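Recording kitchen tasks at home with a hand-held gripper: working tips

Tovance household collection notes, revised 3/4/24

These tips are for people who record pantry and counter tasks in their own kitchens. They assume the tool has been paired, the storage card formatted and the first calibration accepted. Setup is covered in the starter sheet.

Prepare the counter

Clear a working area at least twice as wide as the open jaws. Wipe it and let it dry before placing anything. Crumbs and sugar grains collect under the finger pads and reduce grip.

Place the objects for the task and nothing else. If the task is "move the jar next to the bag," the counter holds a jar and a bag. Vary their positions between episodes. A set in which the jar always starts in the same spot teaches the model the spot.

Turn bags so that different faces point toward you over the course of a session. The same applies to boxes and cans with a printed panel on one side.

Light

Use even light. Ceiling light plus a window with a thin curtain works well. A single bright lamp behind glass produces glare that moves with the wrist, and the tracking software will drop poses. Do not switch lights on or off during an episode.

Glass and plastic

Clear jars are the most frequent cause of rejected episodes. Approach them slowly and keep the wrist level. Close until the pads touch, wait one beat, then lift. With a full jar, grip below the widest point. With a jar under half full, grip at the middle.

Bags need a different approach. A bag of sugar or flour sags when lifted from the top corner and the contents shift late in the motion. Grip across the body of the bag, low, and lift straight up before moving sideways. Put it down flat and open the jaws fully before backing away – a half-open finger drags the plastic.

Start each episode with the jaws open and still, short of the objects. Hold this pose for two seconds. The trimming script uses it to find the beginning of the motion.
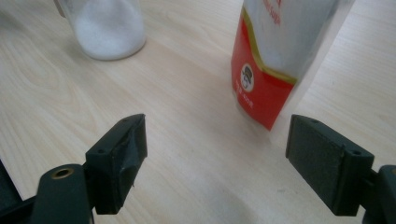
Start pose: jaws open over clear table, jar and bag beyond the fingers.

End the same way. Set the object down, open, withdraw to a similar distance and hold again. Episodes that stop while the fingers are still touching the object are discarded.

Refilling and pouring

Pouring tasks are recorded only from the Jaritard list. Put a tray down first. Fill the source container to the same level every five episodes and write the level on the log sheet. If granules spill, finish the motion, mark the episode "spill" and clean up afterward. Spills are kept as a separate class and are useful. Do not stop halfway to wipe.

Finger pads

Inspect the pads before each session. Replace a pad when the surface looks shiny or an edge lifts. Wrinkled covering is acceptable if it does not slide when pushed with a thumb. Check the small finger screws every 100 episodes and tighten by hand with the short key. Ximena Ocampo keeps the spare pads and posts them on request; allow a week.

Clean pads with a barely damp cloth. Dish soap leaves a film. Sugar syrup has to come off the same day.

Pace and session length

Move at the speed you would use to put away groceries with someone watching. Very slow recordings train very slow behavior. Most people manage 21 good episodes before their wrist tires and the approach paths start to look alike. Take a break at that point and change the object layout when you come back.

Failed grasps do not need to be hidden. If you miss, open, back off slightly and try again within the same episode. Recovery motions are underrepresented in the current set. Naledi Venter's review of the pantry tasks covered 3,975 episodes and recommended more of them.

Naming and upload

Name each session with your home number, the task code and a running letter. Upload over a wired connection if you have one – a full session on wireless often stalls near the end. Keep the local copy until the Hatico dashboard shows the session as accepted.

The pantry quota is 900 accepted episodes per home and closes at the end of May. Questions about task codes go to Borislav Radulović. Send pad and screw problems to Ximena with the tool number.

We use cookies to remember your settings and measure visits to this page. Accept all | Manage preferences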